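Prurneo coastal depth grid now in the Odico basemap catalog

The Prurneo coastal depth grid has been added to the Odico basemap catalog and can be used in any project on a standard account. It covers the shelf and the near-shore zone at a cell size of 5 meters, down to a depth of 130 meters. Deeper water is still drawn from the older layer, which has a cell size of 500 meters.

The grid is served as tiles and as a raster source. Use the tiles for display. Contour, slope and profile tools need the raster source, and they will return an error if pointed at the tiles. Depths are stored as negative values in meters, with land cells set to no data. 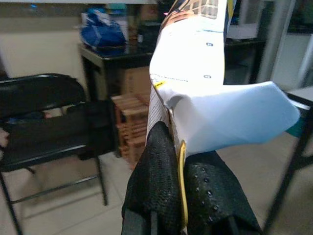

Where the two layers meet, the values are blended over a strip 33 cells wide on the fine side. Gisela Kasten, who prepared the join, advises against measuring slope inside that strip. A mask polygon for it is included in the download and is turned off by default.

Vertical reference is mean sea level. Projects that use chart datum must apply an offset before combining the grid with soundings. The offset surface is listed in the catalog under "Vertical shifts" and is applied in the layer settings, on the same tab as units. Projects set to feet convert on display only; exported files stay in meters.

Existing projects are not changed. To switch, open the layer list, choose Replace source and select the Prurneo entry. Color ramps carry over, but class breaks are reset and have to be entered again. Saved profiles will be recalculated the next time they are opened.

The harbor basin at Nollby is missing from this release. Survey lines there failed the overlap check and will be run again, with the basin due to be added in August. Esko Ikonen is collecting reports of other gaps or steps in the data. Please send the tile number and a point location with each report.

We use cookies to remember your newsletter settings. Accept | Manage preferences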